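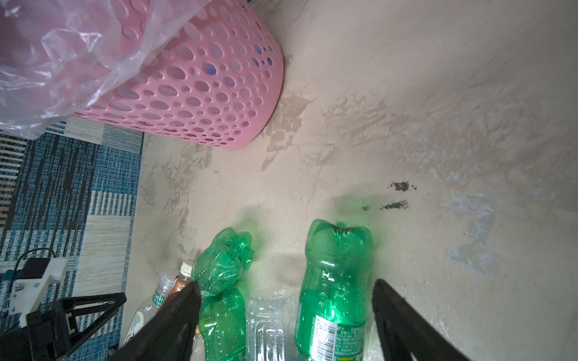 Janvier, par Cayetano Echevarría

J'ai enfin réussi mon levain, et je ne pense plus qu'à ça ! Trois essais l'an dernier, trois bocaux tristes qui sentaient la colle, et puis celui-ci, démarré avec de la farine de seigle du moulin Herrero, qui a doublé de volume dès le quatrième jour. Je l'ai appelé Tititz (mes nièces ont voté, je n'ai pas eu mon mot à dire).

Le changement, c'est l'eau. Je la laisse maintenant reposer une nuit dans une carafe avant de nourrir la bête. Et puis la température : ma cuisine est glaciale en hiver, alors le bocal dort dans le four éteint, lumière allumée, porte entrouverte. Un bonheur de le retrouver tout bombé à 6 heures du matin, avec ses grosses bulles collées au verre !

Pour le pain lui-même, je suis resté très simple : 400 g de farine T80, 10 g de sel, 280 g d'eau, une bonne louche de levain bien actif. Deux rabats dans l'après-midi, une nuit au frais, et hop, dans la cocotte brûlante. La première miche était un peu plate, je l'avoue, mais quelle odeur... La deuxième a chanté en refroidissant — vous savez, ces petits craquements de la croûte — et je suis resté planté devant comme un gamin.

On l'a mangée avec du beurre salé et le reste de la soupe de potiron. Il n'en restait qu'un quignon le lendemain, que j'ai frotté d'ail et passé à la poêle. Je crois que c'était encore meilleur.

Prochaine étape, une version aux noix, et peut-être un essai avec du petit épeautre, dont on m'a dit qu'il se travaille à peine. Si vous en faites chez vous, racontez-moi votre hydratation, je prends tout !

Articles récents
La soupe de potiron de ma tante
Sauver un levain oublié au frigo
Confiture de coings, deuxième tentative
Que faire du pain rassis ?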